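3.2 Task Setup and Data Collection

The manipulation task was designed by students in the second-year robotics course at Ondport as part of the Leltana project. Each team was given one arm, one parallel work surface and a fixed budget of 1000 recorded episodes, to be divided among training and held-out conditions as the team saw fit. The team whose results are reported in this section chose a kettle. Its arched handle can be approached from several directions, and the spout makes the orientation of the object easy to define.

At the start of an episode the kettle is placed upright on the white table and the arm is moved to a ready pose with the gripper open. The start pose is not identical across episodes - the operator varies the distance to the kettle and the angle of the wrist within the limits given in Section 3.1. Figure 2 shows the arm and the kettle on the work surface.

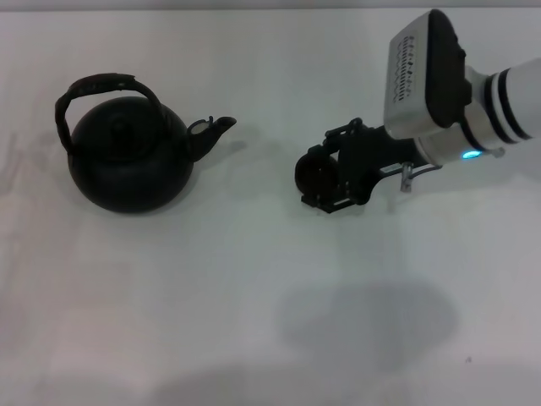
Episodes were recorded by 14 students working in pairs, one operating the arm and one logging the outcome. Every operator completed a short practice block before contributing data, and practice episodes were discarded. An episode was marked successful if the kettle was lifted clear of the table by the handle and held for 5 seconds without contact between the gripper and the spout. Failed episodes were kept and labeled with the stage at which the failure occurred (approach, grasp or lift).

Two policies were trained on the resulting set. The first, Ukier, predicts the next arm pose directly from the current camera view. The second, Mottram, first estimates the orientation of the kettle and then selects an approach direction. Both used the same train and test split and the same stopping rule. Lighting was left as found in the teaching lab, and shadows on the table were not masked out during preprocessing - the effect of this choice is examined in Section 4.3.

Figure 2. Robot arm and kettle on the work surface, gripper open.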